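Workshop notebook, Praltholm job (leather suite + show wood)
2019-07-07

Sunday, on site, because it's the only day the lounge is free. Writing this up at the end of the day, hands still smell of the conditioner so excuse the thumbprints.

Job as booked: clean and re-polish all the show wood on the brown leather suite. Sofa, armchairs, the side table top if time. Leather itself is NOT ours this visit, only wipe off what we drip on it. Client wants the wood "like the catalog" before the August reopening. Quote was 900 for the wood only, leather would be a seperate visit, don't let them roll it in.

Loaded from the shop:
blue cloths, light and dark, all washed with no softener
Ekisard wood cleaner, the thin one
Braltel polish, half bottle plus a new one
soft toothbrush, cotton swabs
bucket, drop sheet, knee pads (forgot the knee pads)
headlamp

Started with a test spot, low on the back of a sofa arm. Braltel on one half, Ekisard and then dry buff on the other. No bloom, no softening, no color on the cloth except the usual gray-brown. Gave it 30 minutes before looking again, fine. Finish feels hard. Lacquer, good thick build, I'd guess sprayed and then rubbed out at the factory but no paperwork so don't quote me.

Sofa arm fronts first. Those are the tall curved panels, narrow up where they meet the leather roll, fat in the middle, narrow again down by the floor. Nice grain, runs lengthwise, so all strokes go lengthwise. I did one cross-grain out of laziness and it left a haze I had to chase for ages. Don't.

Procedure that worked on the fronts, for whoever gets the next one: line of product down the middle of the panel, not on the cloth. Fold cloth to a pad. Start at the bottom, wrap the cloth right around the narrow end so both edges get done in the same pass, then up. Two hands, one each side. The bottom end is where the crud is, shoe polish and mop water by the look of it.
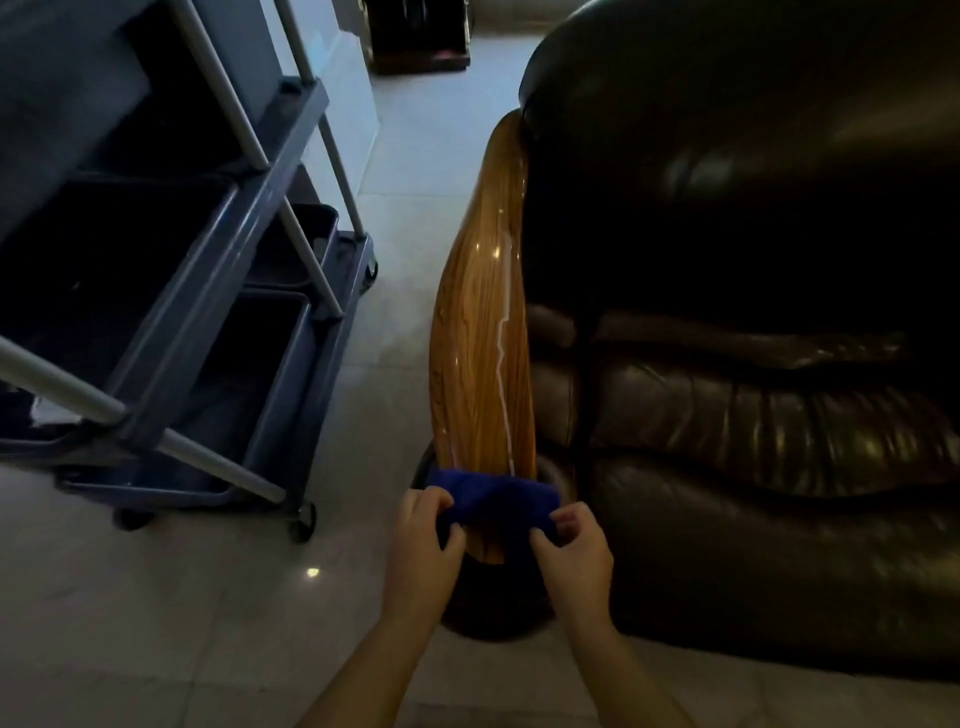

Go easy on quantity. First panel I used way too much, it ran and I had to catch it before it got under the base. Second panel used maybe half and got the same shine. A thin line is plenty, thin meaning thinner than you think.

Light in there is bad. Dim room, spots in the ceiling, and gloss wood throws every one of them straight back at you. Can't tell a smear from a reflection. Trick is move your head, not the lamp. If the mark moves with you it's a light, if it stays put it's polish. Headlamp was useless for this, made it worse, took it off after one arm.

The tufted front of the sofa catches dust in all the folds, not ours but it'll make the wood look dirty by comparison. Told the client's office by note. They can vacuum it themselves with a brush head.

Break. Coffee from the machine in the hall, terrible.

Armchairs after the break. Different problem to the sofa. The wood is a long curved rail, wraps from the arm top down in an arc, and the leather is tucked in tight along the edge. Product gets into that line and sits there. So for the chairs changed the order:

1. dry wipe, whole rail, dark cloth
2. swab along the leather joint, Ekisard on the swab, barely damp
3. cleaner on cloth (NOT on the wood, opposite of the sofa fronts, yes I know)
4. turn the cloth to a clean face, buff
5. Braltel, tiny amount, buff again straight away

Refold constantly. I hold the cloth out between both hands and look for a clean bit, if there isn't one it goes in the bucket. Fine grit was coming off the rail tops and I don't want to be the one who drags it down a lacquered curve. Used up most of the dark cloths on the chairs alone, bring more next time.
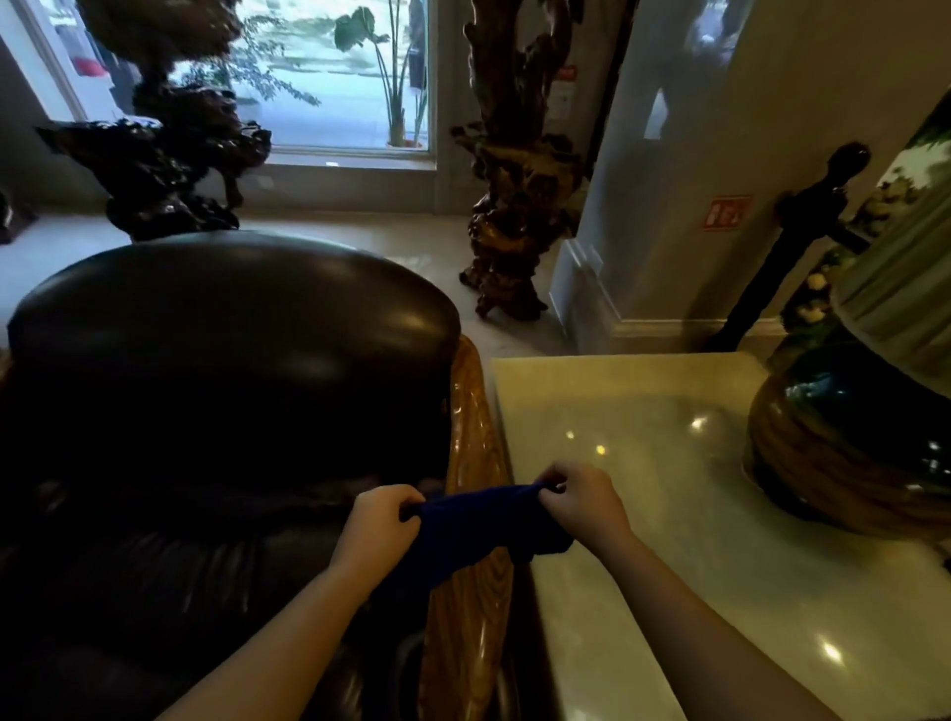 Side tables are tight up against the chairs and they're heavy, stone tops. Did not move them. Reached in from the front and worked the cloth down the gap edge-on. You lose a bit of the rail where it drops down beside the table but you can't see that part from anywhere a guest would sit. If the client complains, two people and felt pads, and they sign off on it first.

Marble: only water and a dry cloth. NO Ekisard on marble, says so on the back of the bottle and I believe it. Wrung the cloth almost dry. The vase stayed where it was, wiped up to it and stopped. Not insured for vases as far as I know, should check that.

Marks found (wood only), to go in the report:
ring on one armchair rail, pale, size of a small glass. Came down a lot with buffing, still there at a low angle
scratch on a sofa front near the floor, goes through the shine but not to wood. Vacuum cleaner probably
dull patch on one rail where people rest a hand. That's wear, polish will hide it a few weeks and then it's back
none of it is new, said so in the note before I left

Time per piece was all over the place. First sofa front slow because of the test and the overuse. Chairs slower than I thought, all that refolding. Total on the tools 94 minutes for the chairs, didn't clock the sofa properly. Put the start times on the sheet next time!! I say this every job.

About the suite. The Simanjuntak catalog page they left out for me has the set at 2,295, don't know which pieces that covers. For that money I'd want the rails to come off for refinishing and they don't seem to, no fixings I could find. So if the wear patch ever needs a proper respray it's masking off leather on a curve. Horrible. Price accordingly.

The bit between two chairs that stand side by side was the worst to get at. You're leaning over with your arms together, no room for elbows. Bunch the cloth up thick, press down on the rail with both hands and push away from you, let a flap hang over the front so the edge gets wiped in the same go. Far ends of the rails need their own pass, the shape changes there and a flat pad skates right over. Did those with a twist of cloth around one finger.

Also watch what you lean on. Rested my weight on the leather once with a wet cuff and had to dry it off. No mark that I can find. Roll sleeves UP. 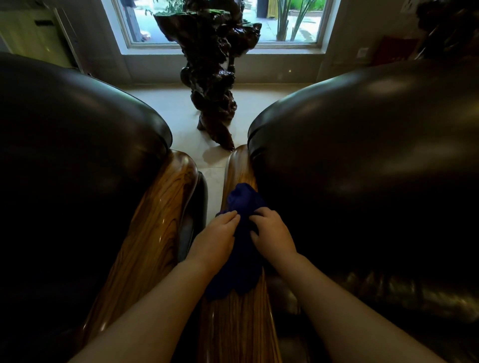
For next visit

More dark cloths, at least double. The pale blue ones show the dirt better but they shed a little on the first use, wash again.

Knee pads. Seriously.

Small squeeze bottle for the Braltel, the cap on the big one dumps too much.

Ask if they can put all the lights on, there must be another switch.

Look at the glass ring again in daylight. If it's still showing then it's a cut and polish with the fine compound, test at the back first, and that's extra, not inside the 900.

Laundry: all blue cloths in the shop machine, no softener, don't mix with the shop rags. Line dry. The bucket has a bit of Ekisard mix left in it, lid on, on the bench by the sink. Label it, I didnt have a pen that writes on plastic.

Invoice to go out with the marks list attached. Keys back in the lockbox.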